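Urkus Standing Mat, Large
Flemon Shop Supply > Floors and Feet > Mats

$399, or $453 with beveled edges on all four sides
Color: charcoal. We also tried oatmeal, for a week.

Concrete is a fine material for holding up buildings and a poor one for holding up people. If you spend your shift at a bench, you already know this, and your knees have probably brought it up at dinner. The Urkus is a thick rubber mat that goes between you and the floor and asks for no further attention.

It comes from Roso, who have been making it the same way for so long that the brochure still has a fax number in it. The top is a fine pebble texture, grippy enough for sneakers and smooth enough to sweep. The core is one solid piece of nitrile rubber, so there is no foam layer to go flat in the spot where you always stand. 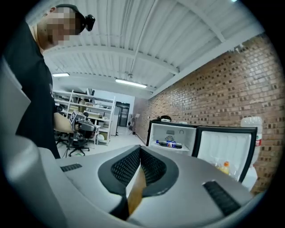 Standing up, looking down: most of a working day.

A word on weight. The large mat is 33 pounds, and it arrives rolled up in a box that was clearly designed by somebody with a forklift. Get a second person for the stairs. Once it's down, it stays down, and we haven't had one wander off under a rolling cart yet.

Unroll it with the texture facing up and leave it overnight. The corners will curl a little and look at you accusingly. Put a paint can on each one and go home. By morning it should be flat; in a cold garage, give it another day.

Vilho Lehtinen on our sales desk has stood on the same Urkus for nine years. He was offered a new one last October and declined, in writing. We mention this because we're asked how long they last, and he is the only long-term study we've got.
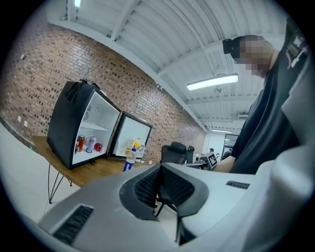 Cleaning is a mop and dish soap. Skip the pressure washer, which works beautifully on the dirt and then starts on the texture. Motor oil and most cutting fluids wipe off. Acetone doesn't do it any good, and wood glue should come up with a plastic scraper if you catch it before lunch.

People ask whether it comes in a pattern. There is the Shirazi, a narrower mat from the same factory printed to look like a Persian rug — it's cheaper, thinner, and surprisingly popular with dentists. For all-day standing, get the Urkus.

Beveled edges can't be added later. Order them now if anything with wheels crosses your floor, or if you tend to carry coffee.

Returns: 9 days from delivery, clean, and rolled up again. Good luck with the rolling.

Price good from Oct 1, 2025.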